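Low poly

Low poly is a manner of building three-dimensional computer models from a small number of flat faces, or polygons. It is also the look that results, which was for some years regarded as a fault and is now sold as a style. The opposite is high poly, a term heard less often, as people who can afford it tend to just call it modelling.

Background

A computer draws a solid object as a shell of flat pieces, usually triangles. The more pieces there are, the rounder a round thing looks and the longer the machine takes to draw it. Early home hardware could manage few of them at a time, and makers of games learned to be mean. Heads were boxes. Hands were mittens. Trees were often two flat pictures of a tree crossed at right angles, which worked well until the player walked past one.

The racing game Sturnen allowed 800 triangles for each car and kept almost 30 of them for the driver, who was visible only in the replay. Its successor, Duver, had a larger allowance and spent most of it on the crowd.

How few is few

There is no agreed limit. A figure that counted as lavish in one decade is thrifty in the next, and modellers have argued the point at a length out of keeping with the subject. The manual for the modelling program Aitken once defined a low-poly object as one having "fewer than 649 faces". No reason was given and later editions dropped the line, though it is still quoted in forums by those who like a number.

A more practical test is whether the corners show. Curved outlines give the game away first, as shading can soften the inside of a shape but does nothing for its edge. Wheels, cups and balls are the usual offenders. A box is low poly whatever anybody does to it.

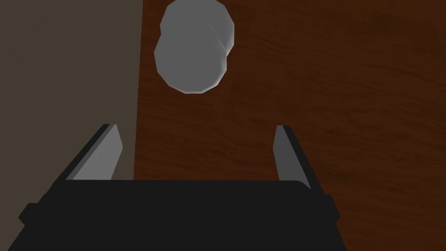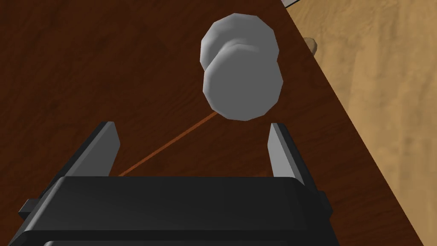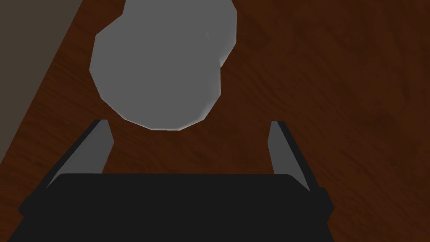 Computer-rendered scenes. The second and third include low-polygon objects on a dark reddish-brown wooden tabletop.

Shading

Flat shading gives each face a single tone, so that every facet can be seen. Smooth shading blends the tones across the joins and asks the viewer not to look too hard at the outline. The two can be mixed on one model, and very often are by accident. A common beginner's complaint is a black triangle that will not go away. It is generally facing inwards.

Revival

Once computers could draw smooth things easily, a number of artists went back to drawing lumpy ones. The puzzle game Bimby, set on an island of faceted sheep, is often credited with starting the fashion, chiefly by the makers of Bimby. Pastel hills, blunt pine trees and foxes with folded-paper faces followed in great numbers, along with posters, lampshades and at least one range of plant pots.

Critics of the revival note that the old games were not trying to look like that. Admirers say the same of ruined abbeys.

See also

Flat shading
Polygon mesh
Level of detail
Papercraft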